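Visit report: instrument bay and suturing cell, Jisix workshop, Praldale

The Jisix open day ran on Sunday, May 15, 2022. I spent most of it at the suturing cell, a two-arm surgical robot used for bench work on tissue pads. Elaheh Mazandarani, who maintains it, took our group through the setup.

Each arm carries one wristed instrument, driven by steel cables from a pulley pack at the rear. The packs come from Hijazi and are swapped as complete units. Cable tension is checked before every session and logged by instrument serial number.

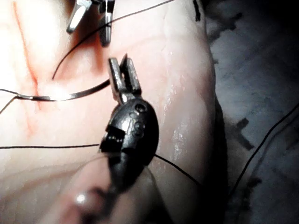 Instruments are retired after 400 sessions, or sooner if backlash at the wrist exceeds 2 degrees. The older of the pair on the cell stood at 241. Cleaning is by enzymatic bath and low-pressure air, then one drop of light oil at each pivot.

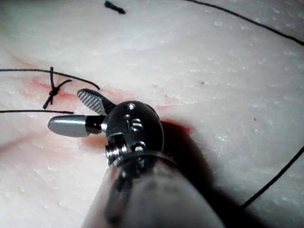 Jaw wear is the commonest fault. A worn face lets the needle roll under load, and the operator corrects for it without noticing – so the log tends to show slow throws before anyone reports a problem.
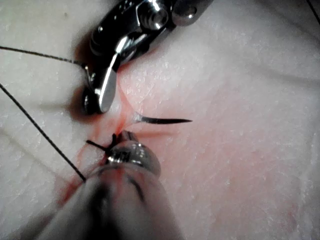 Pads are supplied by Rasley and pinned to a tray under the arms. Mazandarani replaces them on condition. With a curved needle through the slit, the surface puckers and fine tension lines spread outward from it, and a pad that stays creased after unloading is thrown out. Thread scraps are picked off by hand before the arms are homed.

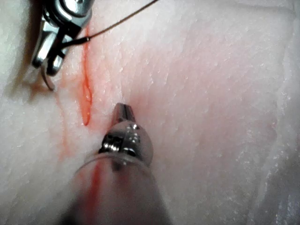 Needle held in the jaws of one instrument, second instrument with jaws closed against the pad.

Homing takes both arms to their hard stops in turn. The controller had logged 2,943 homing cycles, with the next full service due in August.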